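The Kastlow Bus

My brother-in-law Callum Tindall reckons you can't get lost on the way to Kastlow, which is a bold thing to say to a woman who once got lost in a Bunnings. So I took the bus. Saturday, first seat behind the driver, a bag of mandarins on my knees and Mum's old clock wrapped in a cardigan beside me (I'd have bought it a ticket if he'd asked).

The clock was the whole point of the trip. It stopped in August, at 4 minutes to nine, and there's one bloke left who'll open up a Kuusk. He works out of his garage in Kastlow, past the oval, and on the phone he said, "Bring it upright, love, and don't let it think it's going anywhere special."

I laughed. Then I spent a week talking rubbish to a clock so it wouldn't suspect anything.

We got as far as Trollmont before the bus gave up. There was a bang, a smell like burnt toast, and the driver said a word I hadn't heard since Dad dropped the outboard on his foot. Ninety minutes for a replacement, he told us, and off we all trooped to find a cuppa.

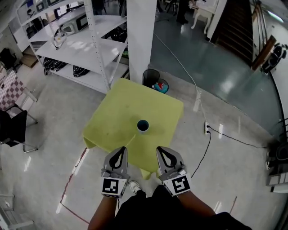
I ended up next to a girl with purple boots who was heading for her first real job. She was nervous as anything, so I gave her a mandarin and showed her the clock. She held it up to her ear.

"It's ticking," she said.

Well, it was not! I'd had that thing on my dresser for months, dead as a doornail. But I took it back and listened and there it was, that same uneven little limp it had all through my childhood, tick, and then tock a bit late, like someone coming down stairs with a bad knee.

I rang the bloke in Kastlow. He didn't sound surprised.

"Where are you?"

"Trollmont."

"Ah," he said. "Did your mum ever live there?"

She'd been born there, in the house behind the bakery. I hadn't thought of it in years.

The new bus pulled in and the girl in the boots waved at me from the step. I waved back and stayed where I was, peeling another mandarin, with the cardigan in my lap going tick.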